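3 系统配置与监测方法

3.1 场地条件

监测对象为Surham镇一座两层旅馆的屋顶光伏与储能系统。旅馆的客房用电集中在傍晚，厨房和洗衣房的负荷则主要出现在上午。屋面朝南偏西14度，女儿墙在冬季清晨对最下一排组件造成遮挡，这部分损失未从发电量中剔除。当地配电网电压波动较大，April的一次停电使逆变器离线，相关时段的数据按缺测处理。
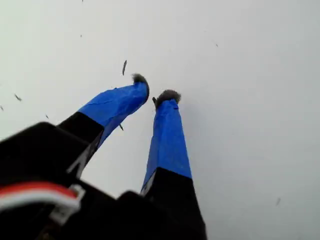 3.2 设备与接线

组件分为2个组串，分别接入Jostell逆变器的独立输入端。蓄电池采用Bouvier机架式产品，布置在底层配电间，额定母线电压为400 V。电网正常时，光伏出力先供旅馆负荷，余量充电，电池充满后向电网送电；电网失压时，切换装置将客房照明、冷藏设备和水泵转入备用回路，洗衣房不在备用范围内。

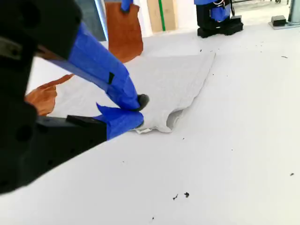
3.3 数据采集

逆变器交流侧、电网接入点和电池直流侧各装一只电能表，由Farkik记录仪统一采样并换算为小时值。辐照度传感器与组件同倾角安装，表面由旅馆人员定期擦拭，但擦拭日期没有完整记录。剔除通信中断和明显越限的数据后，得到有效小时记录2,762条，最后一次读取日期为05/10/2024。

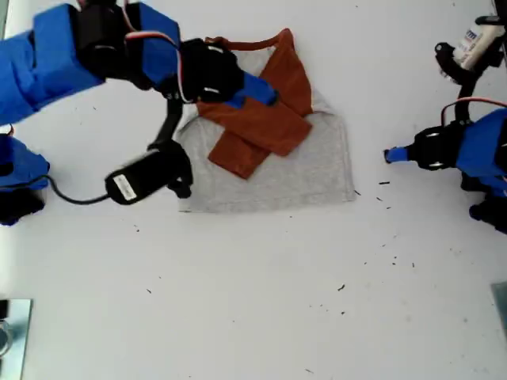
图3 机械臂夹持布料。

自用率定义为旅馆直接消耗的光伏电量与充入电池的光伏电量之和，除以同期光伏总发电量。电池的充放电损耗单独列出，不计入自用率。Makris（Leonidas Makris）在前期工作中采用日值计算，会把白天送出、夜间购入的电量相互抵消，结果偏高。本文改用小时值，两种口径的差别在第4节给出。备用回路运行期间旅馆与电网断开，光伏出力受逆变器限制，这些小时只用于供电可靠性分析，不参与自用率统计。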